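Home-built garment folding rigs

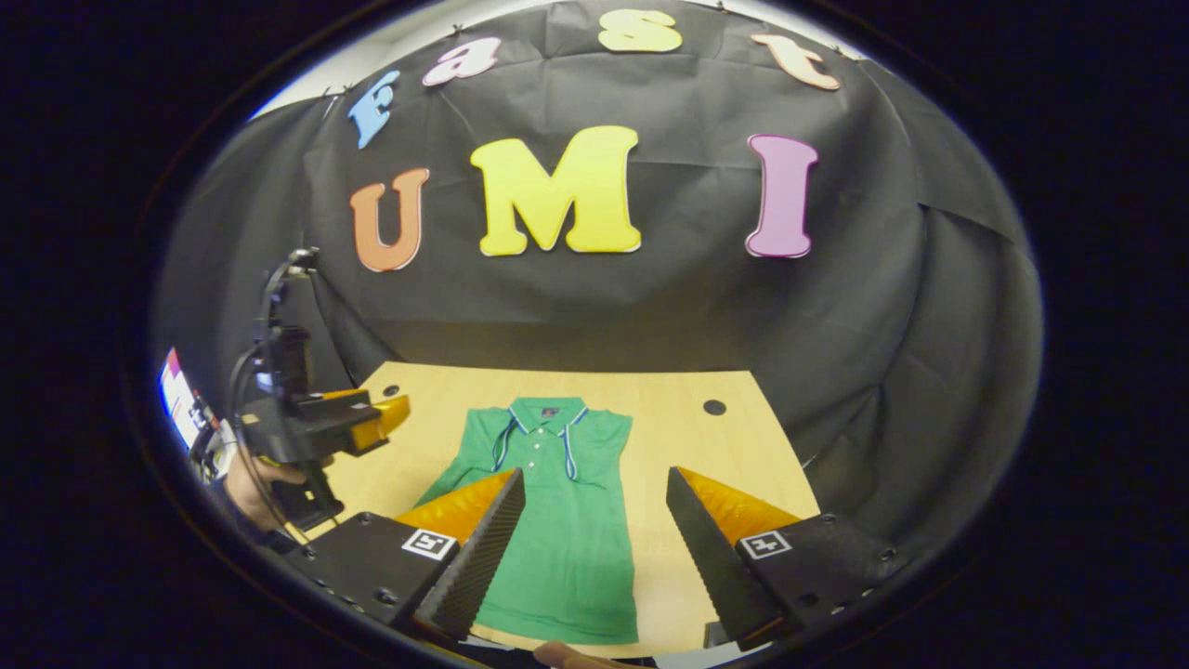 A home-built garment folding rig is a set of tools, put together by amateurs in a spare room or shared workshop, meant to teach a robot arm to fold clothes. Most builds of this kind use a pair of hand-held grippers. A person folds a shirt with the grippers many times over, the movements are recorded, and a computer program is then trained to copy them with a real arm. The results have been mixed, and claims made by builders are seldom checked by anyone else.

Background

Machines that fold laundry have been promised to households for decades. Several firms have shown working models at trade fairs and few have sold any in useful numbers. Interest among hobbyists grew once printed parts and small cameras became cheap enough to buy in pairs. Supporters say that hand-held tools remove the need to own an arm during the early stages. Critics answer that this merely puts off the largest bill.

The Bivwood build

One of the better recorded attempts was made at Bivwood, a shared workshop with 27 paying members. It was begun in April by Parveen Naqvi, a retired pattern cutter, under the project name Masilela. The tools were printed on the workshop's own machines over 13 evenings, and the first batch of fingers was thrown away after the screw holes came out too tight.

Naqvi set a target of 200 recorded folds. The build log gives a final total of 800, although it does not say how many were spoiled and later removed. A large share of the early recordings seem to have been of one shirt. The log for July 24, 2021 states that the work was "good enough to train on", a phrase which has been quoted often and for which no test is given.

Methods

Builders generally work at a plain table with the garment laid flat. Shirts with collars are thought harder than tea towels, as the collar is stiffer than the body and pulls the cloth out of line when lifted. Buttons are usually left done up. Printed square markers on the gripper fingers allow the software to work out how far apart they are. Ridged fingertips hold thin cotton fairly well but are said to drag on knitted fabric.

Opinion is divided on backdrops. Dark cloth hides clutter, and some builders hold that this helps training. Others point out that a program taught against one background may fail in front of another, and that few homes are hung with black cloth.

Costs

Published costs should be read with care. The Masilela log lists printed parts, screws and cables, but leaves out the cameras, which Naqvi already owned, and the computer used for training. Labour is not counted at all. A kit version was announced under the name Dudevero and taken off sale before any independent account of it appeared.

Reception

The newsletter Pornia gave the Bivwood build a friendly notice and called it "within reach of any patient person". A later letter to the same newsletter complained that the only fold shown in full had been done by hand, and asked to see an arm do the job on a shirt it had not met before. Naqvi replied that an arm had been borrowed for a weekend and had folded a sleeveless shirt in almost 13 minutes. No recording of this has been published.

See also

Laundry machines
Hand-held grippers
Shared workshops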